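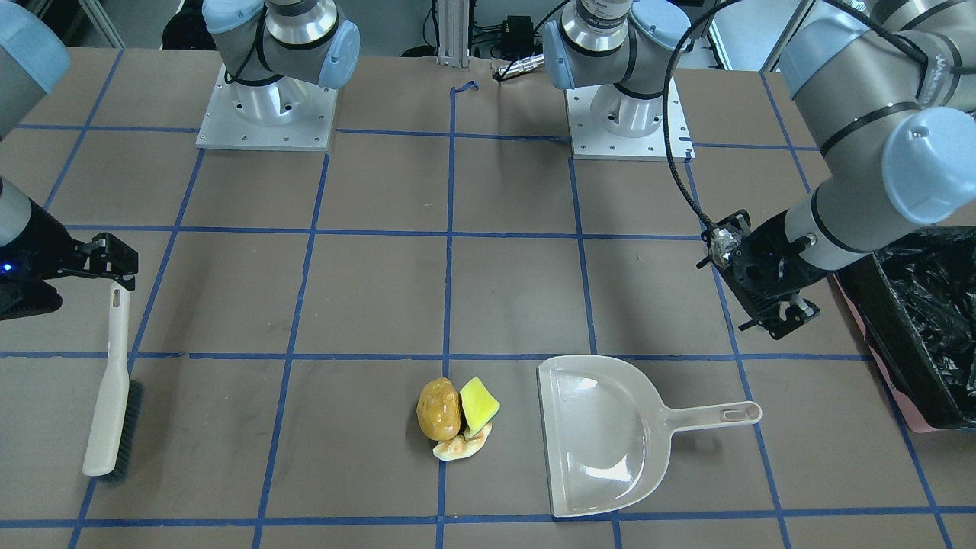
Brush in one gripper, dustpan waiting beside a potato, a sponge and a piece of melon rind: cleanup work at the Jutar open house.

Robots take up the brush and dustpan as Jutar opens its doors

BALURMONT – If you have ever tried to get one last crumb over the lip of a dustpan, you would have felt right at home at Jutar on Wednesday, 22nd February. The robotics workshop on the ground floor of Schouten Hall held its first open house, and the big draw was a pair of robot arms learning to clean a table.

It was a busy day! Jutar put the final head count at 591, well above what the staff had planned for, and by late morning the line ran down the hallway and past the front desk. People were let into the main room in groups of up to 36. That was snug, but everybody who wanted to get close to the rope got there sooner or later, and the smallest visitors were waved through to the front.

The cleanup demonstration is part of a project called Celard, which Jutar started last April. The goal is easy to say and hard to do. The team wants a two-armed robot to handle the kind of small household chores that people do without thinking: sweeping up scraps, wiping a counter, putting things back where they came from. For the open house they stuck with sweeping, and it was a smart choice. You don't need to know a thing about robots to follow it. There is some kitchen waste on a table, there's a hand brush and a dustpan, and there's a trash bin at the side. You know what has to happen, so you can tell right away how it's going.

And you get pulled in. One arm takes the brush, the other takes the dustpan, and the two of them have to meet in the middle. If the pan comes in at a bad angle, the scraps ride up against the edge and stop. If the brush pushes too hard, they shoot off to the side. The crowd in the second morning session groaned out loud when a potato rolled away from the brush, and then cheered when the arm came back around for it. There was a lot of cheering in that room for a vegetable.

Potatoes, it should be said, are a favorite on the project. Staff members told the crowd that a round, heavy thing that rolls is a very different job from a light thing that slides, and a curled bit of fruit rind is different again. It can catch in the bristles or flip over or just sit there. They like to mix things up so that the arms can't get by on one kind of stroke. A sponge goes in for the same reason, being soft and light and a bit grabby on the table.

Between runs, a staff member stood next to the table and talked through what people had just watched. These talks were a high point of the day. There was no slide show and hardly any jargon, and questions were welcome at any time. We learned that picking up the brush is a bigger deal than it looks. The handle has to be held firmly enough that it doesn't twist when the bristles drag, and it has to be held in a good spot, or the arm will run out of room before the sweep is done. A person shifts their grip without noticing. The arms have to let go, back off and try again, and learning when to do that is a large piece of the work.

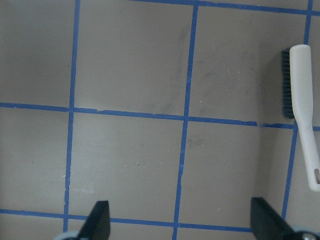
One visitor in the early afternoon group wanted to know why anybody would teach a robot to use a brush at all, when a vacuum hose could be bolted to the end of the arm and the whole job finished in a second. She had nothing against the arms, she added, but she had a hose at home that could beat them.

It got a laugh, and it also got a good answer. The staff agreed that if you only want one table clean, a hose wins. What Celard is after is a machine that can walk up, so to speak, to the tools already in somebody's kitchen and use them. Brushes and dustpans are made for hands, they are cheap, and nearly every home has a set. A robot that can pick up those can move on to a spatula or a dishcloth without getting a new part fitted each time. The visitor said she could see the sense in that, and then asked when it would be able to do her stairs. (Not soon, was the answer. The arms are bolted down.)

Other questions came thick and fast. A boy asked if the arms ever bump into each other, and was told that they are watched closely for it and slowed down when they work near one another. Somebody else asked what happens if you move the dustpan while the robot isn't looking. The staff tried it on the spot, sliding the pan over by the width of a hand before a run. The arm reached, paused, and came down where the pan now was. You could hear people breathe in. It was the best moment of the day for this reporter, and it took maybe three seconds.

Not everything went that well, and the staff were cheerful about it. In one session the brush slipped out of the fingers just short of the scraps and the run had to be started over. In another the pan came up a little tilted and the rind slid back onto the table on its way to the bin. Each time, somebody explained what they thought had gone wrong, put the things back and started again. Kids seemed to like these runs more than the clean ones. There was a fair amount of friendly advice shouted from behind the rope, most of it along the lines of "Lower! Lower!"

A full cleanup with a pickup of both tools, a few sweeps and a trip to the bin took about 12 minutes at the careful speed used for the public. Jutar says the arms can go faster, but slow and steady suits a room full of families, and it makes it much easier to see what each arm is up to. Behind the sweeping you watched on Wednesday are 300 recorded practice runs, gathered over the winter, with the scraps put down in different spots and in different company. The staff showed how these are made, too. A person guides the arms through the chore, and the system learns from a big pile of such runs what a good sweep looks like.

Visitors even got to have a go at that part. A smaller practice station had been set up in the next room, where you could steer a single arm with a hand control and try to nudge a sponge across a line. It looks like nothing. It is very hard! Your reporter pushed the sponge off the wrong side of the table twice and was then passed, with kindness, to the back of the line. A girl of perhaps eight did it on her first attempt and took a bow.

Trying it yourself changes how you watch the big table. After a few minutes with the hand control you notice how the arm comes down just ahead of a stroke, and how much of the work is in getting the dustpan flat and keeping it flat. Several people went straight from the practice station back to the main room to see another round with fresh eyes, which did not help the line in the hallway, but nobody on the door seemed to mind.

There was more to see for those who had the time. One wall held a display of worn-out gripper fingers, some chewed up along the edges after months of grabbing things. Another table had brushes of all shapes laid out for people to handle, with a card inviting you to guess which was the hardest for a robot to hold. (A round wooden one with a fat, slick handle. Most people guessed the tiny one.) Coffee was served in the lobby of Schouten Hall, and the cookies were gone by two.

As for what's next, Jutar plans to keep the sweeping going through the spring and then add wiping, starting with a damp cloth and a few drops of spilled juice. Cloth is a whole new headache, the staff said, for the simple reason that it never has the same shape twice. They sounded thrilled about it. They would also like to try messier piles, with coffee grounds and onion skins, which blow around when an arm moves past.

The turnout has already led to one change. Jutar had meant the open house to be a yearly event, but it will now hold a second one in April, with longer hours and a separate morning for school classes. Entry will again be free. Groups from schools in Balurmont and the nearby towns can sign up at the front desk in Schouten Hall, and everybody else can just walk in. The practice station will be back, with a second hand control so that the wait is shorter.

Children under ten need to come with an adult. Parking behind the building is limited, and the side entrance on the courtyard has step-free access to both rooms.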